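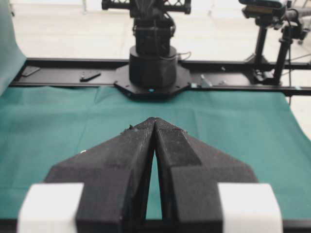

Máté Simon asked, on reading a draft of this section, why we plan in the wrist frame at all when both arm bases are bolted down and their relative pose never changes. It is a fair question, and it took us a while to see the answer ourselves. The bases are fixed, but the cloth is not. Small parts shift with every touch, and a target stored in base coordinates goes stale the moment a fingertip drags the fabric. A target stored relative to the tips stays useful right up to contact. We now keep both, and let the planner choose.

4.2 Shared state for two arms

The planner, Zevik, holds one world state that both arms read and write. Each entry carries a pose, a time stamp, and a confidence value that decays until some camera sees the part again. The wrist views are wonderful for this close in. They catch things the overhead view can easily pass over, such as a single white washer lying a little to the left of the finger tips, with the opposite arm's open fingers hanging down at the back of the table.

We were delighted by how little code this needed. The whole merge step compares the new detection with the stored entry, checks that the two agree within 8 mm, and keeps whichever has the higher confidence. When they disagree, both are kept as separate candidates and the next overhead view settles the matter. An earlier version averaged the two poses — a mistake that cost us most of September, since the average of two wrong guesses sent the arm to a spot where there was no part at all.
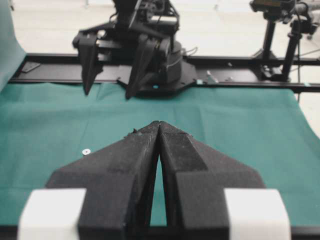
4.3 Choosing which arm acts

For each part in the world state, Zevik scores every pairing of arm and grasp. The score has three terms: reach, clearance from the other arm, and the visibility of the part after the fingers close in. The last term is the new one, and we think it deserves more attention than it usually gets. A grasp that hides the part completely leaves the tracker with nothing to work on. In Figure 3 the arm on the right has its upper finger over one side of a blue gear, and about half of the toothed rim is still in view from overhead. That is plenty for the tracker, which fits a circle to the visible teeth and recovers the center from the arc.

The clearance term treats each arm as a chain of capsules. It is crude, and it is fast enough to run inside the control loop. With 32 grasp candidates per part, scoring both arms takes 3 ms on the workstation we used throughout.

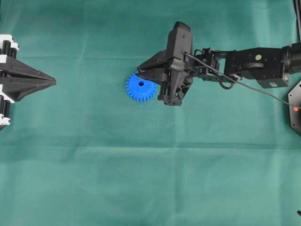 4.4 Tracking under the finger

Once a finger passes over the part, the tracker switches from detection to prediction. It stops asking where the part is and starts asking whether the visible edge still fits the last good pose. If the fit holds, the pose is passed on unchanged. If it slips, the controller pauses the arm and asks for a fresh detection before anything else moves.

The nice thing about a gear is that its teeth give the fit something to lock onto. Rotation is known only up to one tooth pitch, of course, but for picking this does not matter, and for meshing we resolve it later with the wrist view.

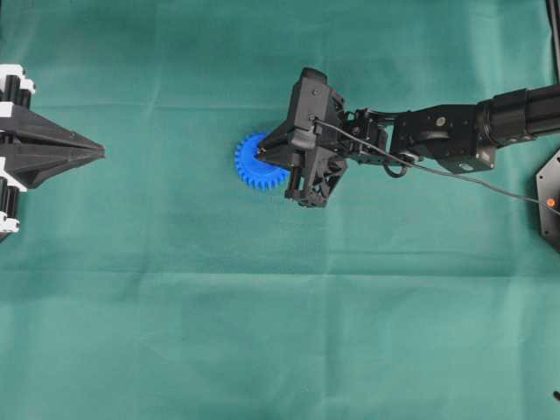
Figure 3. Overhead view of the two arms, with the right gripper's finger resting over part of the blue gear.

We tuned the slip threshold on 68 recorded approaches, replayed offline through the same code that runs on the arms. Replay turned out to be the best tool we built in the whole project. A change to the tracker can be tried against every recording over a coffee break, and the logs open side by side in the viewer, so a bad threshold shows itself at once. The replay tool and the planner share one configuration file, and we recommend this setup warmly to anyone starting out with two arms.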